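Greifplanung, Teil 4: Warum ich den Planer noch einmal umgebaut habe

Juli 2019

Im letzten Beitrag habe ich geschrieben, dass unser Planer Vilico mit der Hand gut zurechtkommt. Das war etwas zu optimistisch. Bei glatten Gegenständen stimmt es, bei Obst mit Schuppen oder Blättern leider nicht.

Das Problem liegt in der Wahrnehmung. Wamov, unser Modul für die Segmentierung, liefert eine Punktwolke, und daraus wird eine konvexe Hülle berechnet. Bei einer Drachenfrucht zählt die Hülle die Spitzen der Schuppen mit, und die Frucht wird für den Planer dicker, als sie ist. Die Finger öffnen sich dann zu weit, und der Planer verwirft viele Griffe wegen einer Kollision mit dem Tisch, die es in Wirklichkeit nicht gibt.

Ich habe die Protokolle durchgesehen: Von 1.275 geplanten Griffen wurden 149 aus diesem Grund verworfen. Jetzt filtere ich zuerst die dünnen Teile heraus und rechne die Hülle nur für den Körper. Mit denselben Daten bleiben noch 11 verworfene Griffe übrig -- damit kann ich leben.

Die Planung dauert jetzt 117 Millisekunden, ein wenig länger als vorher. Als Nächstes möchte ich das Ablegen in die Kiste verbessern, dort ist die Orientierung der Hand noch fest eingestellt. Den Code für den Filter stelle ich im Oktober online, wenn er aufgeräumt ist.

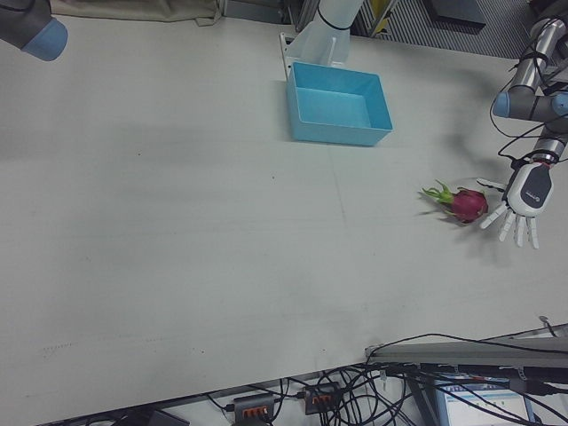
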